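`zorness-names` is a word list of household item names in Canadian English, with regional variants and preferred plural forms. It is maintained for use in catalogue software and second-hand shop inventories.

Version 2, released 03/12/2019.

## Contents

| File | Rows | Notes |
|---|---|---|
| `items.csv` | 745 | one row per preferred name |
| `variants.csv` | 1,000 | regional and older names, linked by `item_id` |
| `plurals.csv` | 503 | irregular or disputed plurals only |

All files are UTF-8, comma separated, with a header row. Line endings are LF. Version 1 shipped with CRLF and broke the Berge importer on some machines.

## Fields in `items.csv`

- `item_id`: integer, stable between versions. Retired numbers are not reused.
- `name`: preferred name, lower case, singular.
- `group`: one of `kitchen`, `bath`, `linen`, `garden`, `office`, `nursery`, `other`.
- `colour_sensitive`: `y` if shops normally list the item by colour, otherwise `n`.
- `note`: free text, often empty.

`variants.csv` repeats `item_id` and adds `variant` and `region`. Region codes are the two-letter province codes, plus `XX` where the region is unknown. An item may have several variants with the same region.

## Spelling

Spellings follow Canadian usage: colour, grey, centre, litre. American spellings are kept in `variants.csv` so that searches still match. Accents are kept in French loan words. The Uro search tool strips them at query time, so no unaccented copies are stored.

## Use

Load `items.csv` first, then join the other two on `item_id`. Plurals missing from `plurals.csv` are formed by adding "s". Do not sort by `name` before joining if your tool matches rows by position.

To check a local copy:

```
python check.py --dir data/ --strict
```

Strict mode fails on trailing spaces and on any variant that matches another item's preferred name. Six such clashes are listed in `allow.txt` and skipped.

## Trays

The word "tray" caused more edits than any other in this release. The `tray` entry now covers flat items with a raised rim, whatever they are made of. "Platter" is a separate item. Decoration goes in the shop's own description field and has no effect on the name.

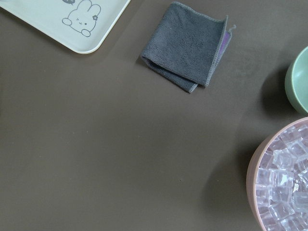
*Cream plastic tray with a line-drawn bunny. Listed under `tray`.*

## Known problems

- `garden` is thin and leans toward Ontario terms.
- "Chesterfield" is marked `XX` pending a source.
- Bronon exports made before September use the old group names. Run `regroup.py` on them first.

## Licence

Data: CC BY 4.0. Scripts: MIT.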